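Fitura kitchen demo, visit notes and data card

Status: unofficial. Written by a visitor, kept beside the files handed out at the Naltholm open day. Nothing in it was checked or approved by Fitura.

Last edited: April 19, 2018

What is in this folder

- 15 recorded episodes from the simulated kitchen, as shown in the demo room
- 3 text logs, one of which stops in the middle of a line
- the handout from the door, scanned at a bad angle
- these notes

Background

Fitura opened its Naltholm office for an afternoon and showed a household robot working in a simulated kitchen. The invitation said "live demonstration." What we got was a simulator running on a workstation, with an operator who could restart it whenever she liked. I have no problem with simulation. I do have a problem with the word "live" when the start positions were loaded from a saved list.

The demo used Clorkik, their in-house scene tool. It draws kitchens with sage-green cabinets, plank walls and wood-grain surfaces, and they look fine. Most of the audience talked about how nice the kitchen was. I would have liked more talk about contact forces.

Views

Each episode comes with a room view and a view from the hand. The hand view looks out past the gripper at whatever is in front of it, which in this kitchen is often a cabinet face and a lot of wall.

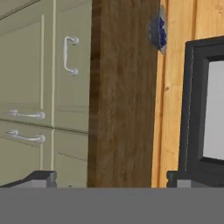
The presenter said the policy gets both views plus joint angles and nothing else. I asked if it also gets the drawer position from the simulator. The answer was "not at test time," and then we moved on. The log headers have a field called drawer_q, filled in for every step. It may be there only for scoring. The handout doesn't say.

Tasks

The handout lists drawer and door tasks. We were shown drawers only. When somebody asked for a door, the operator said the door build was on another machine. There are no door episodes in this folder, whatever the handout says.

Success, by Fitura's rule, means the drawer is past a set opening at the last step. The rule doesn't look at how it got there. An arm that hooks the drawer with its elbow would score the same as one that takes the handle properly. I'd treat any success rate from this set with that in mind, and I have left the rate they quoted out of these notes until I can work it out myself.

Things I could not confirm

Friction on the drawer slides. The file says "default." Default in Clorkik is not written down anywhere I could find.

Whether the episodes were picked. Henok Workneh told the group they were taken in order from a longer run. The episode numbers have gaps, so at the least some are missing.

Transfer to a real arm. One slide promised results in June. No real kitchen was shown and no real arm was in the building. 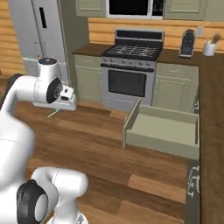
Lesia Vasylenko wrote back after reading a draft of this card and thought I was being too hard on them. Her view is that an open day is for neighbors and students, that a saved start list is normal practice, and that I should have asked for the full run before hinting that anything was picked. She also pointed out that the drawer field could be dropped from the logs in a minute if it bothers me.

Fair enough on the start list. I have now asked for the full run and will add the reply when it comes. I'm leaving the part about the success rule as it is.

Using the files

Logs are plain text, one step per line. Skip the first 2 lines, they're headers. Timestamps can drift by up to 15 steps between the room view and the hand view, so line them up by joint angles and ignore the clock.

The reader script is Cordeiro. It needs the old config format and fails without a message if you give it the new one.

Terms

The handout says "free for study use." I asked what that covers and was told to email. Until there's an answer, please don't repost the episodes.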